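Zoltesura 色名用例データ　データカード

本書は、日本語の色名の用例を収録したデータ「Zoltesura」の内容、作成方法、利用条件および既知の問題を記載するものである。データ本体と併せて配布し、本体の改版に応じて改訂する。本書の記載とデータ本体の値が食い違う場合は、データ本体を正とする。

文書情報
作成：Flellik 語彙資料室
編集責任者：Feng-yi Ko
最終改訂：2021年5月5日
対象言語：日本語（一部の項目に中国語および英語の対訳を付す）
配布形式：UTF-8 のタブ区切りテキスト

概要

Zoltesura は、商品目録、染織見本帳の解説文、塗料の説明書、園芸案内、随筆などから、色名を含む文を抜き出し、語義と用法に関する注記を付したデータである。見出し語は200語とし、各見出し語に対し、出典の異なる用例を付している。色の測定値を与える資料ではなく、書き手がどの語を選び、どの名詞に結び付け、どのような語と対比させたかを記録する資料である。

日本語の色名には、「赤」「青」のように形容詞の形をもつもの、「緑」「紫」のように名詞として用いるもの、「灰色」「桃色」のように事物の名に「色」を添えたもの、「萌黄」「浅葱」のように伝統的な染色に由来するもの、「ベージュ」「ターコイズ」のような外来語が併存する。これらは体系として整理されているとは限らず、同じ文章のなかで別の層に属する語が並んで用いられることも多い。本データは、そのような混在をできるかぎり原文のまま残す方針をとった。

収録の対象としたのは、色名が具体的な事物の色を述べている文である。「顔色」「音色」「黄色い声」などの慣用表現、「青二才」のような複合語、人名および地名に含まれる色名は原則として除外した。ただし、慣用表現と通常の用法との境界が明らかでないものについては、用法欄に「保留」と記したうえで収録している。

構成ファイル

headwords.tsv　見出し語の一覧。見出し語番号、表記、読み、語種、語の層、対訳を収める。
examples.tsv　用例の一覧。用例番号、見出し語番号、本文、被修飾名詞、用法、出典番号、注記を収める。
contrasts.tsv　一文のなかで対比されている色名の組を収める。
sources.tsv　出典の一覧。出典番号、資料種別、刊行時期の区分、権利の状態を収める。
CHANGES.txt　改訂の記録。
LICENSE.txt　利用許諾の全文。

各ファイルの一行目は列名とする。空欄は値が存在しないことを示し、値が不明である場合には「不明」の語を入れる。両者は集計の際に区別されたい。examples.tsv の本文にタブ文字および改行は含まれない。原文に改行があった箇所は全角の空白に置き換えた。

列の説明

表記　見出し語の代表的な表記である。「浅葱」「浅黄」のように、音が同じで表記が揺れるものについては、別の見出し語として立てたうえで、注記欄に相互参照を入れた。両者は歴史的に混用されており、用例の文だけからはどちらの色を指したか定められないものがある。

語種　和語、漢語、外来語、混種語のいずれかを記す。「レモン色」のように外来語に「色」を添えたものは混種語とした。

語の層　基本、慣用、伝統、商品の別を記す。基本は日常の会話で広く通用する語、慣用は一般の辞書に立項されている語、伝統は染織および陶磁の分野で用いられてきた語、商品は目録や塗料の説明書において販売上の名称として使われた語である。区分は相互に排他的としたため、実際には複数の層にまたがる語であっても、用例の多い側に寄せている。

被修飾名詞　色名が直接または間接に修飾する名詞を、文中の形のまま抜き出したものである。述語として用いられた場合は主語にあたる名詞を入れた。主語が省略されているときは前後の文脈から補い、丸括弧で囲んだ。

用法　連体、述語、副詞的、列挙、保留のいずれかを記す。「緑の葉」は連体、「葉は緑である」は述語、「赤く染める」は副詞的とする。列挙は、色違いの品を並べる目録に多く見られる、色名だけが続く形を指す。

注記　編集担当者が判断に用いた事項を短く記す。書式は統一していない。機械的な処理の対象とすることは想定していない。

収集の方法

原資料の選定は、Flellik の所蔵資料および Peng 文庫から寄託を受けた目録類を母体として行った。文庫の目録類は、呉服、文具、種苗、家具に関するものを中心とし、刊行時期に偏りがある。選定にあたっては、資料種別ごとに一定の用例が得られることを優先し、刊行時期の均衡は二次的な条件とした。

選定した資料は、文字認識の処理を経たのち、原本と対照して校正した。色名の抽出は語形の一覧に基づく検索によって行い、検索で得られた文を編集担当者が読み、収録の可否を定めた。旧字体は新字体に改め、仮名遣いは原文のままとした。踊り字は、漢字に対するものを残し、仮名に対するものは該当する仮名に開いた。

注記の作業には、室内で用いている編集用ソフトウェア Vulton を使用した。作業の単位は一回につき用例40件とし、同じ用例を異なる担当者が独立に読んだうえで、値の異なる箇所を協議により定めた。協議によっても定まらなかった箇所には「保留」を付した。用法欄の保留と語の層の保留とは意味が異なるため、検索の際には列を指定する必要がある。

注記の基準

色名の範囲は、辞書の語釈ではなく用例の文脈に従って定めた。たとえば「青」は、空、水、信号、草木、果実、馬の毛並みなどに用いられ、現代の読者が緑あるいは灰色と呼ぶ色を含む。本データでは、これらを別の語義に分割せず、同一の見出し語のもとに置き、被修飾名詞によって区別できるようにした。「青菜」「青竹」は複合語として除外の対象に近いが、目録において「青竹の色」のように色見本として言及されたものは収録した。

「茶」と「茶色」は別の見出し語とした。染織の目録では「茶」が単独で色名として立ち、「路考茶」「鶯茶」などの語の後部要素となるのに対し、家具の目録ではほとんどの場合「茶色」または「濃茶」の形をとる。この差は資料種別の差と重なっており、語の意味の差とみなすべきかどうかについて、編集側は判断を示していない。

「白」に関する語は、注記において最も不一致の多かった領域である。「生成り」「乳白」「象牙色」「オフホワイト」は、書き手によって白の一種とされる場合と、白と対立する色とされる場合がある。「白、生成りの二色」とあれば対比、「生成りの白」とあれば包摂とし、contrasts.tsv に収めるのは前者に限った。「銀白」については、光沢を述べる用例と色相を述べる用例が分かちがたく、用法欄とは別に注記欄へ「光沢」の語を入れて検索の便を図った。

「鼠」を後部要素とする語は、伝統の層に属するものを中心に収録した。「利休鼠」「深川鼠」「銀鼠」などは、見本帳ごとに説明が異なり、同じ名で緑みを帯びるとするものと、無彩色に近いとするものがある。説明の異同は注記欄に残し、いずれかを標準とする措置はとっていない。

濃淡を表す接頭要素「濃」「淡」「薄」「浅」「深」の扱いには注意を要する。「薄」と「淡」は多くの目録で交換可能に使われるが、随筆では「淡い」が光の状態を、「薄い」が染めの程度を述べる傾向が認められる。「浅い」は伝統の層を除けばまれである。これらは見出し語を分けず、examples.tsv の注記欄に接頭要素を転記した。

対比の記述

contrasts.tsv は、一つの文または連続する二つの文のなかで、書き手が明示的に区別している色名の組を記録する。明示的とは、「AではなくB」「AよりもBに近い」「AとB」のように、両者を別のものとして扱う形式が認められることをいう。単に同じ段落に現れるだけの組は収録しない。

組の並びは原文の出現順による。「緑より青に近い」と「青より緑に近い」は、向きの異なる別の組である。利用者が向きを無視して集計する場合には、前処理として並べ替えを行う必要がある。
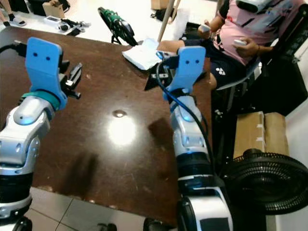
青と緑のあいだに位置する語は、「水色」「空色」「浅葱」「青緑」「ターコイズ」など層の異なるものが競合し、対比の組が最も多く得られた領域である。単独で示された色に対しては「青」で足りるとする書き手も、隣に近い色が置かれると修飾を加え、あるいは別の語に移る。左のアームの先では淡い青のグリッパーの下に青緑の環状の部品が続いており、前者を「水色」、後者を「青緑」とする記述のほか、前者を「薄い青」、後者を「緑がかった青」とする記述も基準に適うものとした。テーブルの木の色については「濃茶」と「焦茶」のいずれも認め、同じ扱いを用例の注記にも及ぼしている。

対訳の方針

中国語および英語の対訳は、見出し語の理解を助けるために付したものであり、用例ごとの訳語として用いることはできない。伝統の層に属する語については、定訳がないかぎり説明的な訳を入れた。「青」の対訳には英語の blue と green の双方を挙げ、選択の条件は示していない。中国語の対訳は繁体字による。簡体字への変換は利用者の側で行われたい。

外来語の見出し語に対する英語欄には、原語とみられる語を機械的に入れることを避け、用例の指す色に照らして訳を定めた。そのため「グリーン」のように原語と一致するものと、商品の名称として独自の範囲をもつものとで、欄の性質が異なる。後者には注記欄に「原語と範囲が異なる」と記した。

想定する利用

本データは、語彙研究、辞書編集、翻訳の参考資料、日本語教育における教材の作成に供することを想定している。色名の共起する名詞、資料種別による語の選択の差、対比の形式などの調査に適する。教材に用いる場合は、伝統の層の語が現代の会話で通用するとは限らないことを併せて示すよう求める。

次の利用には適さない。第一に、色名から測色値を求める利用である。用例には測色値が付されておらず、見本帳の原本についても退色の程度が確かめられていない。第二に、現代日本語における色名の使用頻度を推定する利用である。原資料は所蔵の事情によって選ばれており、母集団を代表しない。第三に、商品の名称の権利関係を確かめる利用である。

既知の問題

種苗の目録に由来する用例では、品種名と色名の区別が困難なものがある。花の色を述べたと読める文であっても、品種名の一部を繰り返したにすぎない可能性を排除できない。該当する用例のうち30件に「品種名の疑い」の注記を付したが、網羅的な点検は終えていない。

文字認識に由来する誤りは校正によって除いたものの、「緑」と「縁」、「紺」と「組」の混同が残っている可能性がある。疑わしい箇所を発見した利用者は、用例番号を添えて連絡されたい。

刊行時期の区分は奥付に基づく。奥付を欠く目録については紙面の広告および価格の表示から推定しており、sources.tsv に「推定」と記した。推定の根拠は個別には公開していない。

contrasts.tsv には、否定の範囲の解釈によって対比の成否が変わる組が含まれる。「赤くも黒くもない」のように双方を退ける文は、当初は対比として収録していたが、現行版では除外した。旧版を用いた集計と比較する際には、この変更を考慮する必要がある。

権利および利用条件

用例の本文は、権利の保護期間が満了した資料、または権利者の許諾を得た資料による。許諾を得た資料に由来する用例は、sources.tsv の権利の状態の欄に「許諾」と記した。これらの用例を再配布する場合は、出典番号を保持し、文の一部を削除または改変しないことを条件とする。

見出し語の一覧、注記、対比の組および対訳は Flellik 語彙資料室が作成したものである。研究および教育を目的とする利用については、本書に示す引用の形式によって出所を明らかにすることを条件に、個別の申請を要しない。営利を目的とする利用は事前の申請による。詳細は LICENSE.txt を参照されたい。

用例のなかには、刊行当時の価値観に基づく表現が含まれる。肌の色に関する記述を含む文は原則として収録しないこととしたが、化粧品の目録については色名の成立を知るうえで必要と認めたものを残した。該当する用例には注記欄に「要配慮」と記してある。教材として配布する際は、あらかじめこの語で検索し、掲載の可否を検討されたい。

改訂の方針

見出し語の追加および削除は、年に一度、11月の改訂において行う。その他の時期の改訂は、誤字の訂正、注記の補足および出典情報の更新に限る。見出し語番号と用例番号は、削除が生じた場合にも再利用しない。

現行の第6版では、語の層の区分に「商品」を加え、従来「慣用」に置いていた見出し語の一部を移した。移動の対象は CHANGES.txt に列挙してある。あわせて、被修飾名詞の欄で補った語を丸括弧で囲む書式に改めた。旧版では角括弧を用いていたため、文字列の処理を行う利用者は設定の変更を要する。

引用の形式

Flellik 語彙資料室編（編集責任者 Feng-yi Ko）「Zoltesura 色名用例データ」第6版

個別の用例を引用する場合は、上記に続けて用例番号を記載する。対比の組を引用する場合は、組を構成する見出し語番号を原文の出現順に並べて示すものとする。

連絡先

誤りの報告、利用許諾の申請および原資料の閲覧に関する照会は、Flellik 語彙資料室の Zoltesura 担当宛てに書面または電子メールで受け付ける。報告にあたっては、使用した版、ファイル名および該当する番号を明記されたい。Peng 文庫の寄託資料の閲覧には文庫側の承認を要し、資料の状態によっては複製による閲覧となる。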